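The Sarine Hotel safe job – has anyone else read the whole file?

Forum: Old Crimes and Court Records
Thread started February 2022

ullirton_mahnaz wrote:

Hello all, long-time reader, not much of a poster, but I have to share this with people who will get it. I've finally got a copy of the full police and court file on the Sarine Hotel safe robbery in Ullirton, all 263 pages of it, and I have barely slept. It's wonderful. There's a hand-drawn plan of the ground floor! There's a bar tab!

For anyone who hasn't run across the case: early 1930s, the Sarine was the big pub on the corner opposite the railway yards, and it used to hold the wages for the Drodesik timber mill overnight before payday. One night in September the lot went, £939 in notes and silver. The night clerk said two men came in through the laundry passage after closing, made him open the safe and shut him in the linen room. The cook let him out at a quarter to five. A yardman from the mill was charged, tried and found not guilty, and the money never turned up.

The local paper more or less decided the yardman did it and kept saying so for years (his poor family). I went in expecting to agree with the paper. I've come out the other side quite sure it was the clerk. 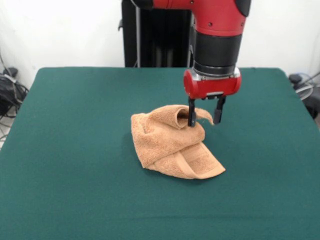
What changed my mind is the constable's first statement, taken before the detectives came up on the train. He was obviously young and keen and he wrote down everything, down to the soap. He says the linen room door had a bolt on the outside, as the clerk claimed, but that the bolt was painted over and he had to "work it with some force" to get it to slide. He also says the hotel towels had been disturbed, and that one was on the sorting table in a heap, with a fold pushed up at one side. Picture that tan one lying rumpled on the green cloth and you've got what I imagine every time I read the page. The clerk said he'd been pushed in there in the dark and sat on the floor until morning. So who was at the table? The detectives never ask him. It isn't in the trial transcript at all.

Then there's the time. He says the men came at ten past one. The 1.05 goods train was held up that night and everybody in the yards was standing around under the lights waiting for it. You can see the laundry passage from there, it's on the plan. Not one railwayman saw two men.

So, the clerk. Tell me why I'm wrong!

Mahnaz Ghaffari

tinlantern wrote:

Oh this is a great one. I knew it only from the chapter in the old shire history, and that's basically the newspaper version with the swearing taken out. Can you say how you got the file? I asked years ago and was told it was missing.

ullirton_mahnaz wrote:

It was misfiled under the mill instead of the hotel! Item 1165, listed as "Drodesik, wages, misc." I was looking for a strike. I nearly didn't order it up.

old_beak wrote:

Good find, and well done for reading it through to the end, but I'm going to be the wet blanket.

I spent a long time around magistrates' courts and I've seen plenty of statements like your constable's. A painted-over bolt that needs force to shift is a bolt that had been stuck in some position. Which one? If it was stuck shut, then it was shut, and the clerk was locked in as he said. If it was stuck open, the cook couldn't have found it closed. You need to know who touched it between the cook letting him out and the constable trying it. My bet is the cook slid it back, and the constable then had a go at it hours later and found it stiff. That tells you it was an old bolt.

As for the railwaymen, men waiting for a late train look up the line. They don't look at the back of a pub.

Hooman Naseri

ullirton_mahnaz wrote:

Fair about the bolt, and I've gone back to it. The cook's statement says she "opened the door to him". She doesn't mention a bolt. She also doesn't mention not having a bolt, I know, I know. But she's a very full witness about everything else, including what she thought of the clerk's boots, and you'd think that drawing back a stiff bolt before five in the morning with somebody thumping on the other side would get half a line.

zv_archives wrote:

I've been hoping somebody would pick up the Sarine. My grandmother's people were from Ullirton and the story in our family was always that the mill did it to itself – that the wages were never in the safe. Drodesik was in trouble with the bank that year. There was a policy on the payroll and it paid out in full, quite quickly.

Is there anything in the file about who counted the money in? If the only people who saw the notes go into the safe were the mill's own cashier and the clerk, the whole thing opens up.

Also, how was the yardman even picked? I've never understood it. Was it just that he'd been in the bar?

Zulema Valdebenito

ullirton_mahnaz wrote:

Zulema, I could hug you. Yes! There is a receipt. It's signed by the clerk only, and the amount has been written in a different ink from the rest. I can't tell whether that means anything. The publican was meant to countersign and says he was down with his back.

The yardman was picked because he paid off his account at the Shirazi Tea Rooms two days later, with a five pound note. That's the entire basis for the arrest. Mrs at the tea rooms told her sister, the sister told the sergeant. His defence was that he'd won it on a horse, and they found the bookmaker, who of course said he'd never taken a bet in his life. The jury was out for less than an hour. I love that jury.

tinlantern wrote:

The five pound note is what sinks the case against him for me. Mill wages were made up in ones and ten bob notes and silver. Why would there be a fiver in a payroll?

old_beak wrote:

Because it came from the bank as a bulk sum and hadn't been made up yet. They did that at the mill on the morning. I'm not saying he was guilty, the jury was right on what it had in front of it. I'm saying don't lean on the denominations.

And on Zulema's theory, an insurer paying quickly isn't evidence of much. They paid quickly when the police said robbery, and the police said robbery.
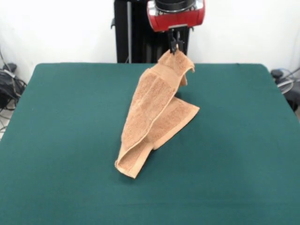

Kianoush Kazemi wrote:

You're all treating the clerk and the mill as rival theories and I can't see why. If the money wasn't in the safe, the clerk had to be in on it. He signed for it. He's also the one who has to say two men came, and he's the one who has to spend the night in the linen room. So the real question is what he got. Does he turn up anywhere afterwards? Somebody who took a cut of £939 in those years ought to leave a mark: a house, a shop, a motorbike, a sudden wedding.

ullirton_mahnaz wrote:

I hadn't thought of following him forward, I've been stuck in that one night like a fly in jam. Off to look!

ullirton_mahnaz wrote:

Right. Back, with cold tea and a sore neck.

He left the Sarine before Christmas the same year. Electoral roll has him three towns down the line, occupation "clerk", and the next time he shows up he's still a clerk, in a boarding house. No shop. He did marry, but a good while later. I found a land sale with his surname on it, lot 1517, and got terribly excited, and it was a dairy farmer with no connection.

So if he had a share, he sat on it, or somebody sat on it for him.

old_beak wrote:

Or he was an unlucky man on night shift who got robbed and then got looked at sideways until he moved away. I've met that man. He was in my court more than once, as a witness, and he always looked guilty because he'd been told so often that he was.

zv_archives wrote:

That's a fair point, and a sad one. Still, I'd want to see the mill's books. The cashier is the one I'd follow. Is he named?

ullirton_mahnaz wrote:

He is, but his statement is a page and a half, and it reads as if somebody helped him with it. "I attended upon the said premises" and so on. Everyone else in the file talks like a person. The cook calls the detective a "long streak of nothing" and they typed it up!

I'll concede a bit here. I came in shouting that it was the clerk, and I'd now say the clerk at most helped. The towel business still bothers me, though, and I don't think you can explain it away with a stiff bolt, Hooman.

old_beak wrote:

A heap of towels in a linen room? The cook went in for one. She'd been up since four with bread to get on. I'd look hard at that before hanging anyone by it.

tinlantern wrote:

She said she opened the door to him, not that she went in.

old_beak wrote:

She said plenty. Show me the page where she's asked.

Kianoush Kazemi wrote:

Try the bank's side as well. If the mill's bank drew out that sum the day before, there'll be a teller's entry somewhere, and branch records from that district went to the university, not the state archive. A friend of mine, Adel Benmoussa, used them for a thing on the butter factory and said they were filthy but complete.

ullirton_mahnaz wrote:

Filthy but complete is my favourite kind of record. I've put in a request for the Ullirton branch, that whole year – they say three weeks. If the withdrawal is there, Zulema's family owes the mill an apology, and if it isn't, I'm going to be unbearable on here for months.

I'll scan the floor plan tonight so you can argue about the laundry passage properly. The stables are drawn in too, with a very small horse.

zv_archives wrote:

Please scan the receipt too, front and back. I'd like to see that ink.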